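Potes herméticos Hirkmont, conjunto médio: seis meses de despensa

Comecei a comprar potes herméticos pelo mesmo motivo que leva as pessoas a comprar agendas em janeiro. Abri o armário à procura de farinha de rosca, um pacote de lentilha preso com elástico de dinheiro escorregou da prateleira de cima e passei o resto da noite varrendo lentilha de lugares onde lentilha não deveria caber. No dia seguinte encomendei o conjunto médio da Hirkmont. Isso foi em dezembro, com a cozinha cheia de sobras de festa e a minha capacidade crítica no nível mais baixo do ano.

São potes de plástico transparente, retangulares, com tampa de pressão por botão no centro. Aperta-se o botão, ele sobe, a vedação afrouxa. Aperta-se de novo, ele desce, a borracha se expande contra a parede do pote e faz um som que custa, suspeito, metade do preço. É um som muito bom. Na primeira semana fechei e abri o pote do arroz mais vezes do que comi arroz.

O maior recebe um pacote de arroz inteiro e ainda sobra um dedo de ar. O mais estreito foi claramente desenhado para espaguete, e aceita espaguete desde que não seja de uma marca que se ache mais comprida que as outras. O menor leva uns 200 gramas de café moído, ou seja, quase um pacote, e o "quase" me obriga a manter ao lado do pote um resto de pacote dobrado com prendedor. Quem mede essas coisas nunca comprou café num supermercado brasileiro.

A vedação

Aqui não tenho queixa. A bolacha de água e sal continuou fazendo barulho de bolacha depois de três semanas, e isso na minha cozinha, que tem janela para a área de serviço e umidade de aquário. O açúcar mascavo, que sempre virou tijolo comigo, virou só um torrão mais educado. Virei o pote da farinha de cabeça para baixo em cima da pia, com a confiança de quem leu a caixa, e não caiu nada.

Com líquidos não tentei. O manual desaconselha, e já tive emoção suficiente com a lentilha.

O problema dos salgadinhos

Todo sistema de organização tem um ponto em que a teoria encontra o pacote de salgadinho e perde. O salgadinho não empilha, não dobra direito e tem por dentro um volume de ar que desafia qualquer pote retangular. Despejado no Hirkmont grande, meio pacote ocupa tudo, e a camada do fundo vira farofa na segunda vez que alguém enfia a mão. Deixado no pacote, fica fora do sistema e passa as tardes olhando para os potes com ar de superioridade. Desisti. Pacote brilhante e colorido, aqui em casa, agora vai em pé num cesto, sem pote, sem etiqueta e sem culpa.
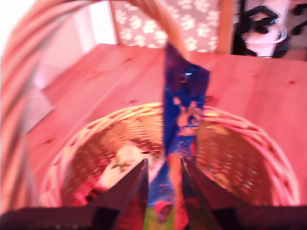

Pacote azul em pé, junto ao cesto.

O cesto, aliás, resolveu mais do que eu gostaria de admitir numa avaliação de potes. Coube nele tudo o que tem forma própria e opinião formada: os salgadinhos, a sopa em envelope, o chocolate em pó que ninguém na família deixa trocar de embalagem. Puxo inteiro para fora da prateleira, olho, devolvo. Não faz som nenhum ao fechar, é verdade.

A limpeza

A tampa do Hirkmont desmonta em duas peças e uma borracha. Desmontar é simples. Montar de volta também, depois que se descobre que a borracha tem lado certo, informação que o manual traz num desenho do tamanho de uma unha. Coloquei errado duas vezes. O botão sobe e desce do mesmo jeito, faz o mesmo som satisfeito, e o pote não veda coisa alguma. Perdi assim um punhado de castanhas, que ficaram com textura de cortiça.

O fabricante diz que o corpo pode ir à lava-louças e a tampa não. Lavei as tampas à mão. O vão debaixo do botão junta farinha, e a esponja não entra; um pincel de cozinha velho entra. Depois é preciso deixar secar de um dia para o outro, porque a água se esconde naquele mesmo vão e reaparece em cima do açúcar.

Comparando com o que já passou por aqui

Antes desses tive os Brorari, com trava nos quatro lados. Vedam tão bem quanto, talvez melhor, e custam menos. O defeito são as abas, que vão quebrando uma por uma, e um pote Brorari com três abas é um pote que ainda funciona o bastante para não ir para o lixo. Tenho vários nessa condição. Guardam parafusos.

Tive também um vidro da Pascu, com tampa de bambu, bonito de um jeito que faz a gente comprar grão-de-bico só para pôr dentro. Pesa como um halter e a tampa soltou do anel de silicone no segundo mês. Continua na bancada, com o mesmo grão-de-bico. Os da Utard só conheço da casa da minha irmã, onde são redondos, e pote redondo em prateleira funda é um desperdício de canto que eu não tenho sobrando.

Em resumo de notas, já que todo mundo rola a página até aqui: vedação 9, empilhamento 9, limpeza bem abaixo disso, manual de instruções prefiro não comentar. As etiquetas que vêm na caixa são pretas, com caneta branca, e a caneta secou antes de eu chegar na letra M. O milho de pipoca está identificado como "mi".

Vale a compra?

Para grãos, farinhas, açúcar e massa, vale, principalmente se a prateleira for funda e a cozinha úmida. Eu não compraria o conjunto grande de saída. O médio já me obrigou a reorganizar o armário inteiro e a tomar decisões sobre fubá que vinha adiando havia anos. Os potes avulsos custam proporcionalmente mais, mas permitem escolher as medidas, e dois do mesmo tamanho servem melhor que quatro diferentes.

Quem come sobretudo coisas de pacote pode guardar o dinheiro e comprar um cesto.

Atualização: a borracha do pote de café começou a ceder num dos cantos. Escrevi para a loja, que pediu uma foto da borracha, depois uma foto do pote, depois a nota fiscal. A nota estava no armário, dentro de um Brorari, com os parafusos. A peça nova chegou em duas semanas, sem custo, e desta vez coloquei do lado certo.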